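Galar two-finger gripper kit: review after one term in a robotics club

Our club at Witthorpe bought 2 of the Galar gripper kits in April, one for each arm. We meet on Sunday afternoons and are getting ready for the tabletop event at Jundville, where a team has to handle small household items with two arms. These notes cover the kit only.

Assembly took one full session. The kit comes with 62 fasteners and a printed booklet. The booklet is fine up to the finger linkages, where two of the drawings show the pins from the wrong side. We had to take one finger apart and start again.

The fingers open wide enough for most of what we practice with, and the square pads hold flat things well. This term's exercise uses a slim black case with a hinged lid and a large clear container. The case is the easier of the two. Clear plastic gives our students more trouble, and they spend a lot of time lining up on the rim.

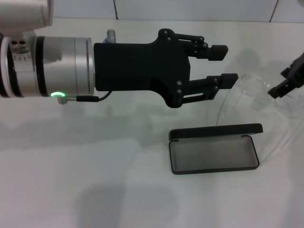

Sutcliffe commented that the pads wear faster than the booklet claims, and that their team changed both pairs before 1000 cycles. Their advice was to order spares with the kit, as shipping is slow.

Our pads haven't reached that point, but one has started to lift at a corner. We glued it. The pivot pins also need checking every few weeks, and a loose one shows up as side play at the fingertip.

The kit comes with 6 cable clips, and we used all of them on one arm. Buy more.

Four stars out of five. We would buy it again for a club with older students.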